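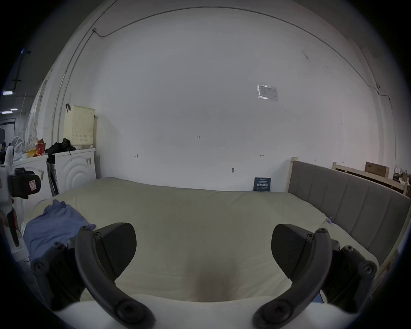 By Mabli Griffiths, Public Realm Products, Brilel

Last updated: January 2, 2021

Stestuvis Outdoor Notice Cabinet

The Stestuvis is a freestanding notice cabinet for sidewalks, plazas, transit stops and the entrances of public buildings. It is supplied to cities, downtown associations, business improvement districts and neighborhood councils that are required to post meeting agendas, hearing notices and street closure orders where residents can read them at any hour. It may also be used for event calendars, maps and general district information.

The cabinet is sold as a complete unit, consisting of the case, two posts, base plates and a key set. The list price is $1,950 per unit, excluding freight and installation. Public bodies may order against a purchase order. Private associations are asked to open an account before their first order is placed.

Construction

The case is formed from powder-coated aluminum with welded corners. The door is a single panel of clear polycarbonate set in an aluminum frame, hinged on the left as standard and on the right by request. A continuous rubber gasket runs around the door opening, and drain holes are provided along the lower edge. The back panel is steel with a white enamel face and accepts magnets. Pins and staples must not be used on it, as they damage the enamel and will void the finish warranty.

Posts are supplied in the same color as the case. Standard colors are dark green, black and bronze. Districts that have adopted their own street furniture color may submit a reference, and a painted sample will be sent for written approval before production begins. Custom colors add four weeks to the delivery schedule.

Posting space

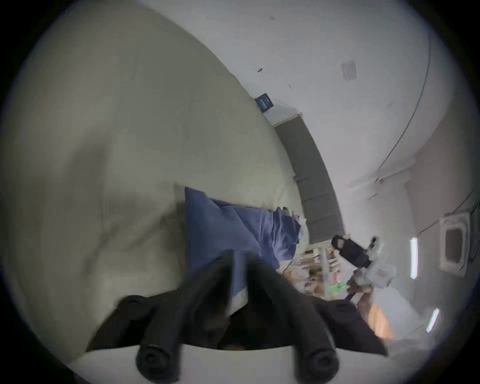 The back panel is divided by removable rails, so that required legal notices can be kept apart from general announcements. Many clerks reserve the upper row for the current agenda and use the lower row for items with a longer posting period, such as zoning petitions and assessment notices. The rails lift out without tools. A header strip above the door carries the name of the issuing body and may be ordered blank, or with lettering to match existing signs.

Both sides of the cabinet may be glazed at additional cost. The double-sided model is recommended for medians and open plazas where pedestrians approach from either direction. It uses the same posts and base plates as the standard model – the case is deeper and heavier, and a second person is needed when it is lifted into place.

Access and locks

Each door is fitted with a cam lock. Cabinets ordered together are keyed alike unless the purchaser states otherwise. Separate keying is advised where a cabinet is shared between a city department and a private association, and in that case the side used for legal notices should remain under the sole control of the clerk. Replacement keys are issued only to the person named on the order form or to a successor named in writing on letterhead.

The posts are predrilled at two heights. The lower setting brings the posted material within comfortable view of a seated reader and should be used wherever the site allows. Purchasers remain responsible for confirming that the finished installation meets state and local accessibility rules, including clear ground space in front of the door and the width of the remaining walkway.

Siting and permits

A right-of-way permit is required in most cities before any fixture is placed on a public sidewalk. Brilel does not apply for permits on behalf of purchasers, but will provide a stamped drawing, an anchor layout and a weight statement for inclusion with the application. These documents are sent by email once an order number has been assigned. Sites over utility vaults, within driveway sight lines or directly beside fire hydrants are unsuitable.

The Ridton Downtown District installed over 3 of these cabinets along its main commercial street and at the library entrance, with the right-hand hinge option at the library so that the door opens away from the ramp. Llinos Craddock, who manages public space for the district, asked for a wider header strip on that order. The wider strip has since been added to the options list. 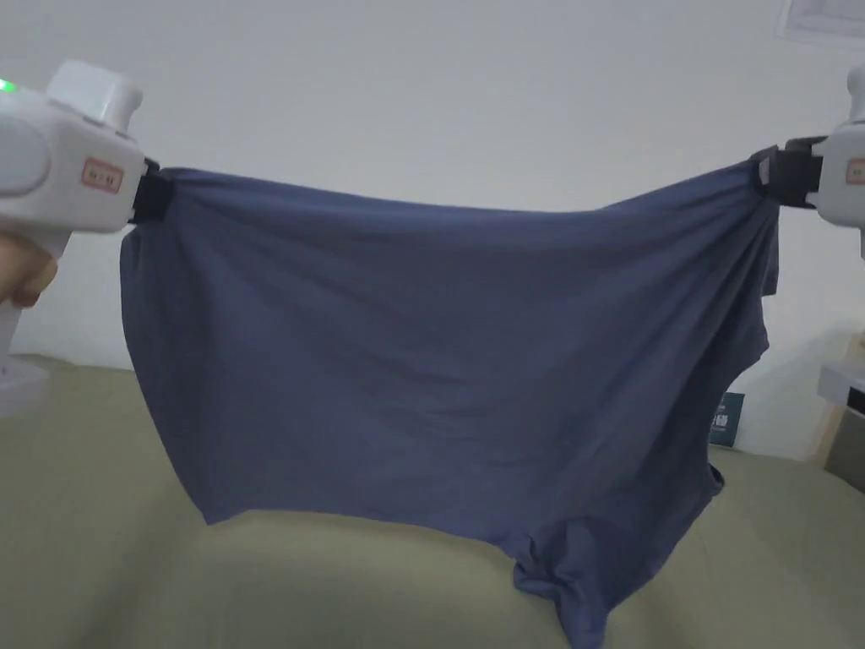

Dark slate-blue cloth garment held up against a white wall.

Care

Wash the door panel with mild soap, water and a soft cloth. Glass cleaners that contain ammonia will cloud polycarbonate and should be kept out of the maintenance kit altogether. Stickers and marker can be taken off the powder coat with the Lehner surface cleaner listed under accessories. Test it on the underside of the case first. Drain holes should be cleared in the fall and again in February in areas where sand or salt is spread on sidewalks.

Warranty and ordering

The case, posts and hinges are covered against defects in material and workmanship. Door panels are covered against yellowing for the same term. Damage from vehicles, snow removal equipment and vandalism is excluded – replacement doors and posts are sold separately and fit all units of the current model.

Orders should state the quantity, color, hinge side, keying and exact wording for the header strip. Wording is reproduced as submitted. Changes received after the proof has been signed are charged at the current rate for a new strip.

This website uses cookies to remember your preferences and to measure site traffic. By continuing to use this site, you agree to our use of cookies. Accept. Manage settings.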